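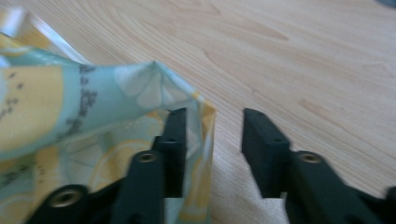

What stopped the fabric-handling work at Clatley on Thursday?

A loose thumb-side finger pad on one of the hand-held grippers. It had worked away from its mount over the morning shift, and cloth was slipping out on the closing stroke while the software went on logging a good grip.

The fault came to light shortly after 11 a.m., when Negin Amini was going back through the morning's recordings. Of 116 folds logged as complete, the cloth had dropped partway through in enough of them that she asked for work to stop. Both grippers were switched off and the rest of the day's session was called off. There were no injuries.

Kourosh Dehghan, who looks after the hardware, found that a screw in the pad mount had backed out by 2 millimeters. The grip signal is taken from the position of the fingers and does not measure pressure on the cloth, so a loose pad reads the same as a tight one. With stiff items the gap makes little difference. Thin cloth slides through it.

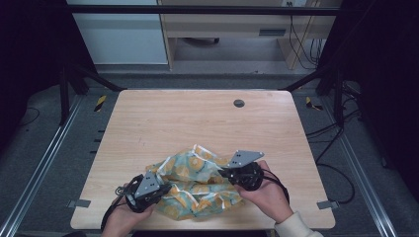
The same type of screw is used on all 4 grippers at the site, and each one has now been taken apart and checked. One other was found to be slightly loose. Thread-locking compound has been put on every pad mount, and operators have been told to test the pads by hand before each session. The old checklist covered the cables and the battery but left out the pads.

Danzer, which supplied the grippers, has been sent a report and the worn screw. Atif Kiani, who runs the Clatley site, said the morning's recordings would be kept but marked as faulty and left out of the robot's training.

"The log said everything was fine, and we trusted the log," Kiani said. "From now on a person checks a sample of the folds before lunch."

Work was due to start again after a test run of 200 folds on the repaired pair.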